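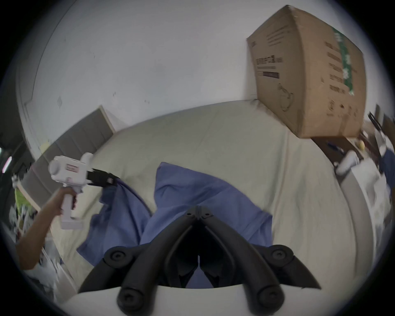

Gavolo Tide Tables – README

What's in it
Gavolo is a set of 362 harbor tide records, cleaned up and put on one shared datum so you can drop them straight into your GIS. We're so happy to have this out at last!

Files
stations.csv – one row per harbor, with position and datum offset
levels/ – water level in meters, one file per harbor

Known problems
Two harbors, Midov and Tolance, have gaps in April. We left them blank and did not fill them in.

Changes in version 2
Station names can now run to 400 characters (thanks, Catarina Baptista, for spotting the cut-off ones!). Times are all UTC.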